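Open Saturday at the Vultora Workshop

Posted in: Days Out, Gallery

Well, we finally made it to Vultora! Regular readers will remember that Ulla Ojala invited our little group over in June, and that between one person's knee and another person's moving house we kept having to put it off. But last Saturday seven of us piled into two cars, got lost only once (the turn at Cheetham comes up a lot faster than you expect, and the sign is behind a tree), and rolled into the parking lot a little before the doors opened. There was coffee waiting, and a very good plum cake, and I will admit that a couple of us were slow to leave the cake and go look at the robots.

For anyone new to these pages, Vultora is a small outfit that works on teaching machines to pick things up and put them down again. I had pictured great big arms swinging car doors around, the way you see on television. What they care about is household stuff, the kind of thing you and I handle all day without giving it a thought – pens, cups, socks, a set of keys. Yaowalak Wiriya, who showed us around for the first half of the afternoon, told us they have a list of 1416 everyday objects they want to get through, and that every one of them has its own way of being difficult. Keys are apparently dreadful. So are grapes, which I can well believe.

The part I enjoyed most was the hand-held gripper. A person holds it and does the job with it, and the recordings from all that practice are what the robot learns from later on. I had always supposed somebody sat down and typed in the instructions one at a time, so this was news to me, and I must have asked poor Yaowalak the same question in three different ways before it sank in. She was very patient about it!

We were allowed to have a go ourselves, five minutes each, with a line forming behind us and plenty of advice coming from the back of it. It is a good deal harder than it looks. You lose all the feeling in your fingertips, so you have to go by eye, and your wrist wants to turn the wrong way. My own attempt at a teaspoon is best forgotten. Ulla says most visitors squeeze much too hard to begin with and then get nervous and don't squeeze enough, and that described our group pretty well.

After that we moved over to the talk, which was given by Ulla and covered a project called Nokura that they are doing together with a rehabilitation center in Bornen. The idea is to have a machine that can fetch and tidy small things for people who have trouble with their hands. She didn't make any big promises, and I liked her for that. She said they still have years of work ahead of them, and that on a bad day a soft paperback can beat the whole team. There were a lot of questions, most of them about price, and one very long one about cats.

A big thank you to Yaowalak and Ulla for giving up their Saturday, and to whoever baked that cake (I would love the recipe, please do write in). They plan to open the doors again next year. If you would like a seat in one of the cars, let me know early, as I already have two names on the list – and do bring a sweater, because my feet were cold by the time we sat down for the talk.

I have one picture to share with you from the afternoon. Anyone else who came along and has some of their own, please send them over and I will gladly add them to the page.

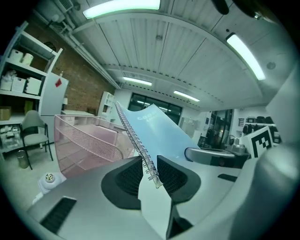 The gripper with a spiral notebook between its two black finger pads. I do like the pale blue cover – and the pink wire basket next to it!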